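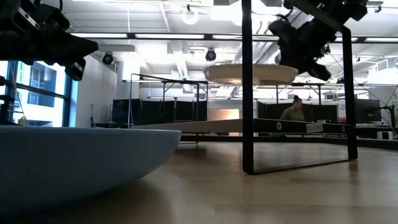 Teleoperation operators, two-arm table tasks
Grorkari, Trurnley site

Grorkari records manipulation demonstrations for the Hollenstein dataset, which is to contain 2238 hours of two-arm work. We are hiring operators for the Trurnley site. Contracts begin in February and run for 58 shifts.

The operator drives both arms by remote control and completes a set task, such as moving plates or sorting tableware. Each attempt is stored as one episode. Failed attempts are labelled and kept. 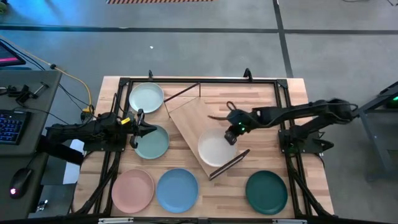
Plate task at a two-arm station, Trurnley.

Duties
Run episodes to the written task sheet.
Reset the table between episodes.
Label each episode in Jarkico, our logging tool.
Report joint faults and dropped signals to the shift lead.

Requirements
Steady use of both hands for sessions of up to 50 minutes.
Normal or corrected colour vision.
Clear written English.
Prior work with robots is useful but not required. Training takes three days and is paid.

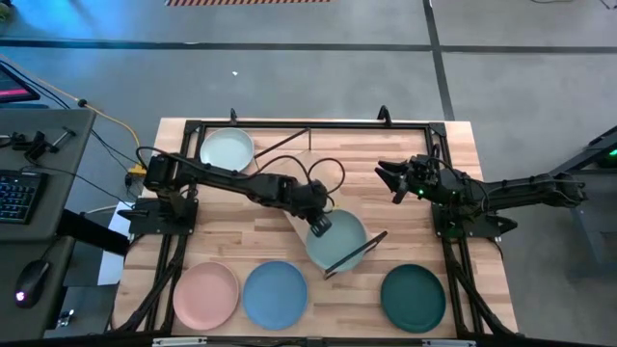
Do I need to be able to program?
Programming is not part of the role. Operators use the hand controls and the labelling screen only.

Selection includes a trial session at the controls. Trials are held on Thursday afternoons. Send a CV and a short note of your available shifts to Jarrah Pirihi, operations, quoting reference 3000.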